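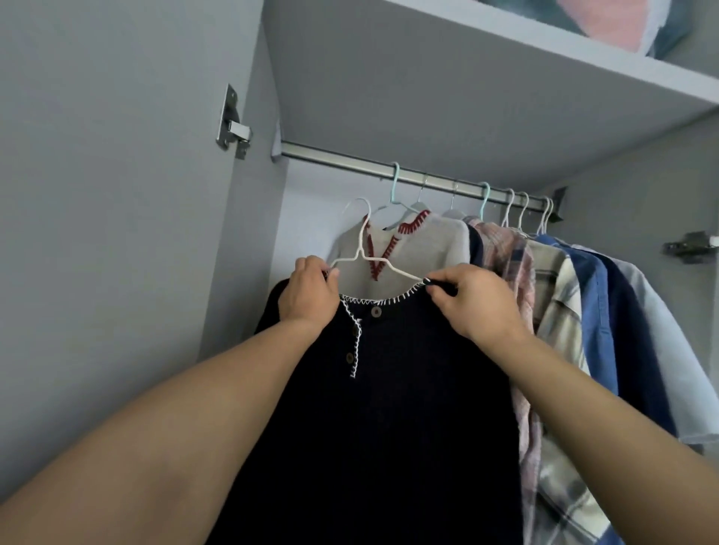
4. Hanging the clothes on the rod

Before you start this section, the Skekel rod must be fixed on both sides and the closet walls must be clean. Knitted shirts need more attention than woven ones, because the hanger can push the shoulder out of its shape. With a dark henley on a white wire hanger, hold the hanger with one hand at the shoulder near the collar and with the other hand at the opposite end, where the shoulder seam is. In this way the seam lies on the wire and the knit does not slide to one side.

4.1 Check the bracket at the end of the rod. It must not move when you press it with your thumb.

4.2 Put the hanger inside the shirt from the bottom hem. Do not push it through the neck. A whipstitch edge on the collar or on the placket can catch on the wire and become loose.

4.3 Close the top button of the shirt. On plaid shirts close also the third button.

4.4 Hold the hanger by both shoulders and lift it until the hook is higher than the rod.

4.5 Lower the hook on the rod and let go slowly. All hooks should point in the same direction.

4.6 Arrange the clothes by type: knitwear together, then long plaid shirts. The hems of the long shirts need free space below them, so keep boxes out of this part of the closet.

Note: Wire and plastic hangers can be used on the same rod. Heavy sweaters are better on plastic hangers, or folded on the Ulley shelf (see section 6).

Note: The rod in the 620 mm size is made for 12 hangers. If you have more clothes, please use a second rod.

Caution: Do not hang wet clothes. The water can leave marks on the metal and the weight can bend the wire hangers.

Caution: Do not pull a shirt down from its hanger. Lift the hook from the rod first.

4.7 After 2 weeks, tighten the bracket screws again with the key from bag 118.

Text: Farzana Bangash. Checked by Mudassar Naqvi, 2023-07-09.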